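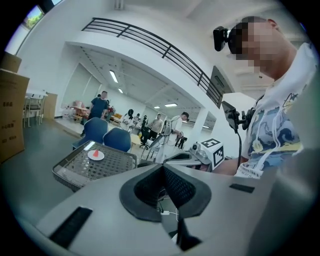

Re: [Flendance] Sourdough starter and the warm cupboard

On Friday, April 6, 2018, a list member wrote:
> My starter has gone sluggish again and smells like
> nail polish. I feed it every morning and keep it in
> the cupboard over the fridge. Should I throw it out
> and begin over?

Oh, please don't throw it out! Mine smelled just like that all last September and it's still going, bubbling away on the counter as I type this (with one hand, I'm afraid, the other is floury).

I'd guess it's hungry. That cupboard sounds cozy, and a warm starter eats through its breakfast long before you come back with the next one. Try feeding it twice a day for a week, and be braver about how much you pour off. I used to hang on to nearly all of it out of pure soft-heartedness and ended up with a bucket.

I also switched to the Nornard rye for one feeding out of three, and I do think it perked things up, though my sister swears by plain white and her loaves are prettier than mine, so take that as you like. The Bumow store has it in small bags if you don't want to commit.

For the loaf itself I use 500 grams of flour and leave it in the fridge overnight. Do write back and tell us how it's doing, and if it really does give up on you, I have plenty to share and would be glad to bring you a jar.

Warmly,
your neighbor on Escobar Street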